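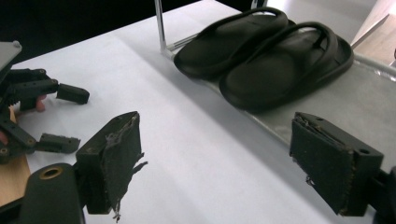 Eltari Review of Household Studies
Home Articles Issues About Search
Reading time: 2 min

3.2 Footwear at the entrance

Open footwear was treated as a separate class from closed shoes. The class covers thong sandals, slides and backless slippers, and it accounted for 536 of the 959 pairs recorded in the Illonby households. Most were made of a single moulded material with no lining, and few had a fastening of any kind.

Figure 4. Black thong sandals placed side by side on a flat grey metallic tray, one overlapping the other, both pointing the same way.

Pairs were coded by the surface they rested on (floor, mat, rack or tray) and by their arrangement. A pair was coded as "together" where the two sandals touched or overlapped and pointed the same way, as in Figure 4. It was coded as "apart" where either sandal lay at an angle to the other or on a different surface. Overlap was not treated as disorder. In an earlier coding scheme (Lamrani, unpublished notes) overlapping pairs formed a class of their own, but the two coders could not apply it consistently and it was dropped in December.

Colour caused some difficulty. Dark sandals of similar shape were hard to match where several people in one home wore the same size, and 17 pairs were left out of the analysis for this reason. Thick straps helped, as the height of the strap over the footbed could be compared between left and right.

Trays were more common in homes with a hard floor at the door – tile or sealed concrete – than in those with carpet. Pairs kept on trays were more often coded as together than pairs on mats. The raised edge found on many trays may limit how far a sandal can be kicked, although flat trays showed much the same pattern. Racks are considered in Section 3.3.

Shares 17 Comments 0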